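Notebook, August, after lunch

Jersey shrinkage, second wash

Measured everything again this morning before the kettle had even boiled, I was that keen to see it. The Malabanan jersey has crept in along its length once more after the second wash, and it has hardly moved across the width. I did wonder if the first wash had taken all there was to take. It hadn't, and the second lot of shrinkage went the same way as the first, which makes me very happy indeed (less happy for anyone who has to wear it).

For whoever picks this book up next: the Malabanan is a plain single jersey, all cotton, 207 grams to the square metre on our own cutter and scales. The Trinska is the same sort of knit but a tighter one, with a crisper hand and a much straighter edge as it comes off the roll. Both were left lying flat overnight before marking out. Please keep doing that! Cloth straight off a roll has been pulled along its length for months and it wants to relax, and if you mark it too soon you end up measuring the roll and not the wash.

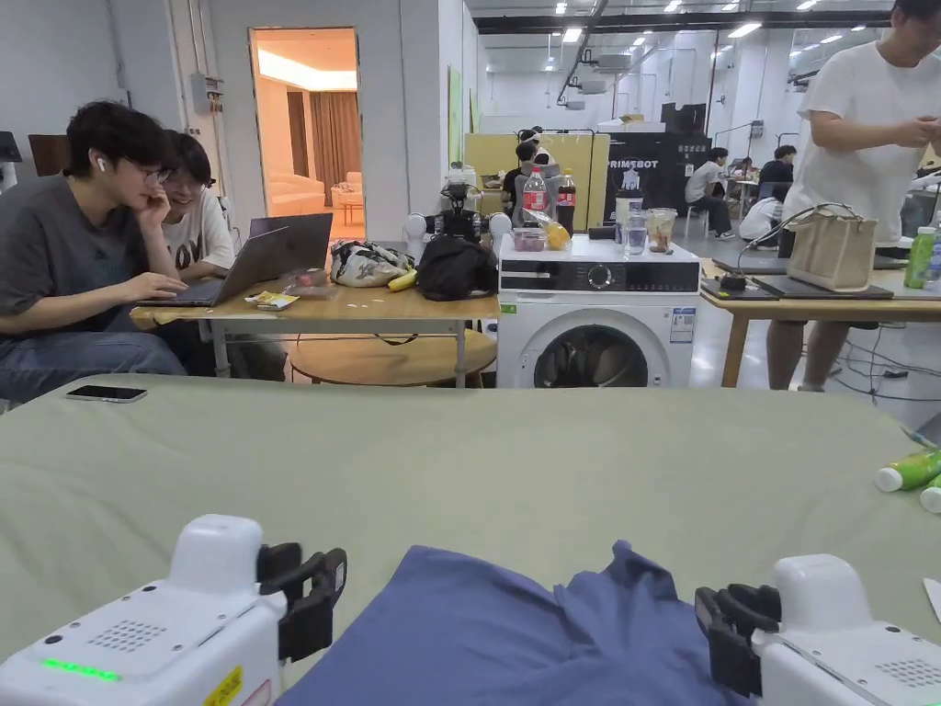
Why does a cotton T-shirt get shorter and wider in the wash?

The knitting machine and the finishing line both pull the loops long and thin, and water lets them go back towards the rounder shape they would rather have. The fibre itself shrinks very little. It swells when it takes up water, the yarn gets fatter, and the loops have to rearrange themselves to make room. Tumbling helps them along by shaking the cloth free of whatever friction was holding it, so a line-dried piece often stops short of where a tumbled one ends up.

I've drawn the loop on the inside back cover, long version and round version side by side, for anyone who likes it as a picture. Santeri Lindqvist has already corrected my drawing in pencil. He's right, the legs of the loop should cross lower down, and I've left his version standing.

Now the twist, which is the part I really wanted to write about. After washing, the side edges of the Malabanan squares no longer run square to the hem. They lean, all of them, and all the same way. This is the thing that brings the side seam of a cheap T-shirt round to your belly button, and I had never measured it properly before this month. I had assumed it was bad cutting! It's in the yarn. A single yarn is spun with twist in one direction and it never quite stops wanting to untwist, so when it gets wet and slack it turns a little inside every loop, and every loop tips over a little, and the whole cloth leans. 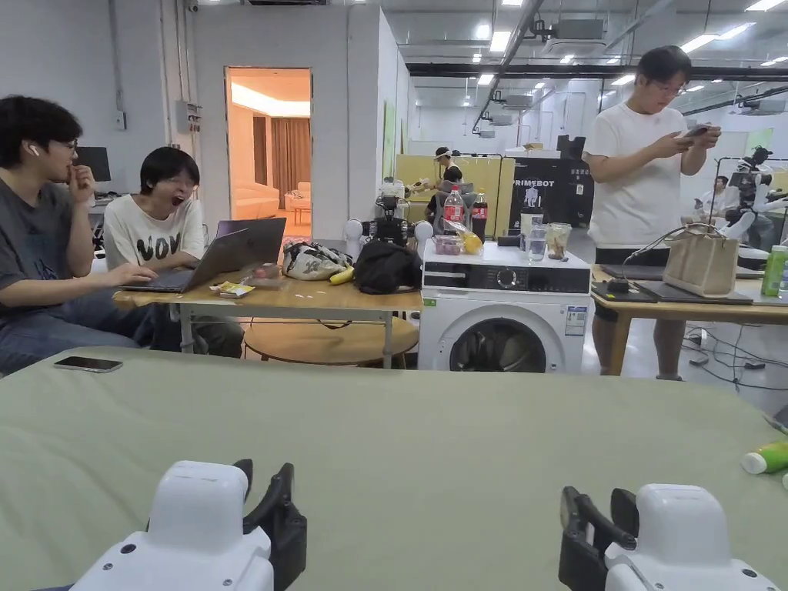

The lean is also why a ply yarn behaves so much better. Twist 2 singles together in the opposite direction and they argue each other to a standstill. I unpicked a thread from the odd sample Distetti sent over (the thick one, nobody's favourite colour) and it was a two-ply, and sure enough that piece came out of the machine with its edges as good as straight. It's a heavier cloth and would cost more to make, so I can see why it isn't used for everything, but what a lovely clean result.

Santeri's test for twist, which I want to keep a note of: pull out a length of yarn, hold the ends apart, bring them slowly together and watch whether the middle snarls up on itself. A lively yarn curls into a little pigtail straight away. A balanced one hangs in a plain loop. Takes no time at all and needs no kit. I did it with thread from every sample on the shelf and then with the wool from my own hat.

Machine settings, unchanged from the first wash: warm cotton programme, spin at 1000, ordinary powder, no softener. The load was made up with the old ballast cloths from the bottom cupboard. They're getting thin and I'd like new ones before the autumn run, otherwise we'll be comparing washes that weren't loaded alike. Dried flat on the mesh racks. One Trinska square slid off and dried folded over the rail, so it's marked with a cross in the table and left out of the averages.
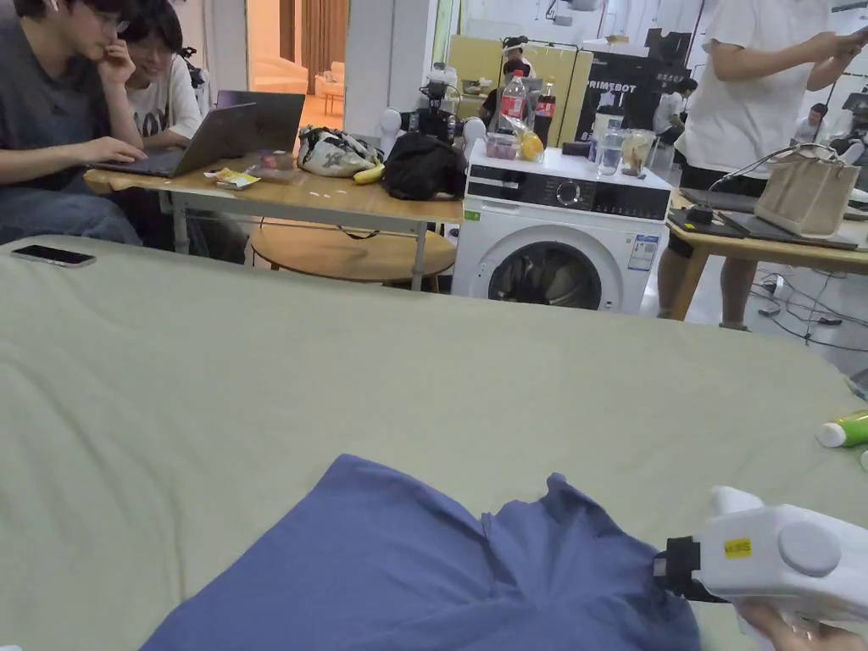 The Trinska results are duller on paper but I like them too. It has shrunk a bit in length and barely leaned. My guess is that the tight stitch leaves the loops nowhere to tip to, so even a lively yarn has to sit still. To check it we'd need the same yarn knitted slack and knitted tight, side by side, and there's an old hand flat machine at the Loltholm store that could do the job if the needle bed isn't rusted. I've written to ask. If they say yes I'll go over with a cone of yarn and a sandwich and make a day of it.

One trouble with the marking. The felt pen bled on the Malabanan and some of the dots are now blobs, and where you put the ruler on a blob is anyone's choice. I measured to the centre each time. For the next set, use sewn crosses in a contrasting polyester thread, loosely, with long tails so they don't pucker.

To do before the third wash:
New ballast cloths.
Ask Malabanan which way their yarn is twisted. The delivery note doesn't give it.
Sew the crosses on the spare squares.
Steam one unwashed square without any agitation and see how far it goes by itself.
Return Santeri's good ruler.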